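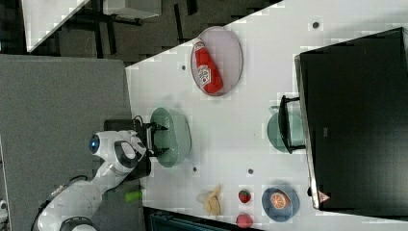
Redoing the pretend food corner before the kids are back Monday and I have opinions now. Mostly about what goes on what. Every bin we own is a soup of fruit and forks and half a burger, and then the grownups wonder why nobody plays restaurant. So I'm pairing stuff up. Ketchup goes with the oval plate, the pinky lavender one with the darker rim - it's just lying across it for now, I'll stand it up later. Orange slice gets the round blue plate. Banana and strawberries still need a home.

Backing up bc somebody asked. It's the drop-in playroom at Nivcombe, ages 2 to 5 or so, one long shelf, one toy stove, and a donation pile that grows at night I swear.

We got a big box from Kelly Rocha in August when her youngest aged out. Good stuff! Really good stuff. It went straight in the closet under the winter coats and I only dug it out this week.

Ok so. The rule I'm trying: a shelf a kid can read. Fruit by the fruit bowl. Bread by the toaster. If a three year old can't tell where the banana lives then the banana lives on the floor.

Speaking of the banana. It has the peel flaps. The peel flaps are THE feature. Kids will walk past a whole plastic roast chicken to get to a banana that peels. If you are buying one piece of play food ever buy that one.

Strawberries are second. They look like strawberries, kids know what they are, end of review.

Pale green bowls are going low, right at the front. Bowls do everything. Hat, drum, salad, bath for a dinosaur. I used to put them up top bc they "looked nice" up there and then spent all morning handing them down. Dumb

Now the thing I really wanted to post about which is strainers.

I washed everything in the sink last night, dish soap, old toothbrush, and the flat stuff takes no time. Plates, done. Fruit, done unless it has a seam. Then you get to anything with holes in it and there goes your evening.
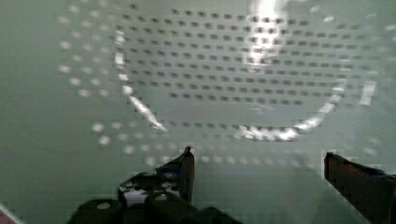 Pale green plastic, rows and rows of little slots. Pretty with the light on it. Awful with playdough in it.

Playdough is the enemy here. It goes in soft and sets up like grout. I have tried: toothpick (snaps), hot water (makes it gummy), the freezer (ok the freezer kind of works). Freeze it an hour then push from the outside with a blunt skewer. Most of it pops out. The rest you pretend you didn't see.

Vangelis Margaritis at the front desk says just run it through the dishwasher. Vangelis does not have to clean the dishwasher filter afterwards.

And do not use the wire brush. I did that on an old one and it went all cloudy and scratchy and then it held onto dirt even worse. Soft toothbrush. Go with the rows, not across them, the bristles catch less.

Drying is the other half. Holes hold water. You think it's dry, you put it in the bin with the lid on, you open it in a week and it smells like a pond. Mine go upside down on a towel overnight and then another hour right way up before they get anywhere near a lid.
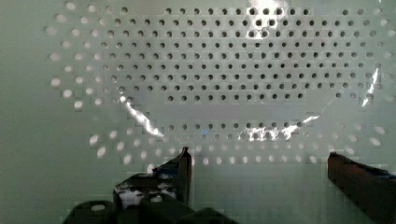

Anyway I went back and forth on whether a strainer even belongs on a shelf for kids this little. Lefteris Zacharopoulos who runs the Thursday group says no, it's one more thing to throw. But they love it?? Put pompoms in and shake. Put pasta in and shake. Pour sand through it outside til your shoes are full. I've seen a kid who wouldn't sit for a story stay on one of these for a whole snack time.

So it stays. It's just not living with the playdough anymore. Dough has its own tub with its own tools and the tub goes on the HIGH shelf and comes down when a grownup says so. Should of done that a year ago.

Label update. I was going to do photo labels, a picture of the thing taped on the bin. Printed a few, they curled up right away in the humid corner. Trying it again with the clear packing tape over the whole front, wrapped under. If that peels I'm painting directly on the bins and living with whatever I paint.

Bins are the shallow ones from Felumine, $9 each on sale. Shallow matters more than I thought. Deep bin = kid dumps it to find the thing at the bottom. Shallow bin = kid sees the thing. We had deep ones. We had dumping.

Somebody in my DMs said wood play food is better than plastic. It's lovely. It also chips, and it hates the sink, and it really hurts when it lands on your foot. Mix of both is fine. I am not going to war over a wooden carrot.

Things I'm getting rid of: the egg with no other half. Anything with a sticker face that's been licked off. Tiny peas, absolutely not for this age. A cake slice whose velcro gave up. A lid, to what, no idea, been carrying that lid from closet to closet forever.

Things I'm keeping even tho they make no sense: a real whisk. Small one, no sharp bits. It outranks every toy whisk we ever had.

Still looking for a second pitcher, the kind w/ a handle big enough for mittens. If you're local and have one sitting around pls message me before I spend money on it.

Setup for Monday is restaurant. Two plates set out already made up so they get the idea, rest of the food in the bins, green bowls in front, strainer by the toy stove. I'm leaving menus off this time. Last time the menus got eaten.

Will report back on whether anybody puts the ketchup back on its plate. I have hope. Not a lot. Going home to soak my hands

Comments

Matvii Bilyk: The freezer thing works on dough in carpet too. Ice pack on top, wait, then scrape with a spoon. Saved our rug.

Kelly Rocha: So happy it's out of the closet!! If you find a little yellow teapot in that box the lid is still at my house, I'll bring it by.

Manolis Xenos: Do you sanitize after the soap or is soap enough? We have a baby in the room sometimes and I never know.

Matvii Bilyk: @Manolis we do soap, rinse, then whatever spray our center approves. Ask yours which one, ours is picky.

Lefteris Zacharopoulos: For the record I said it's one more thing to throw AND I was right, I got hit with it. Keep it though. They do love it.

Contact | Copyright Nivcombe Playroom Notes | Back to top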